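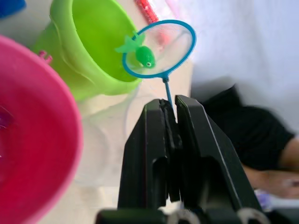

Gobnait Ó Flaithearta wrote to us that she opened the box at four in the afternoon and at midnight she was still drawing the coast of her second continent, and that the river rules alone were worth the price.

# Nonis World Builder's Set

Nonis is a boxed set for people who invent worlds, for a novel, for a game table or only for themselves. You begin with one strange fact (the moon speaks, iron is alive, all children share a dream) and the cards ask you what follows from it for the farmers, the priests, the law and the weather.

**In the box**

- 200 question cards, in 4 colours
- 18 blank map sheets, heavy paper
- a guide book of 79 pages, by Špela Kadrić
- one cloth bag for the cards

The guide book contains a complete sample world, Stuvodstead, where the dead keep the right to vote. You may use it as it is, or take from it only the parts which you like.

The cards are in English. A Spanish edition, translated by Aitana Cifuentes, is in preparation – please do not order it yet. 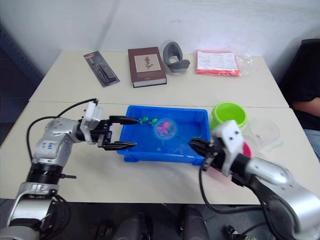 HEFFERNAN, October – The second printing is now in our shop. We corrected the calendar table in the guide book, and the cards for trade and for religion have no longer almost the same colour. Owners of the first printing can ask for the new table by post, without cost. Extra map sheets are sold separately, in the same size as before.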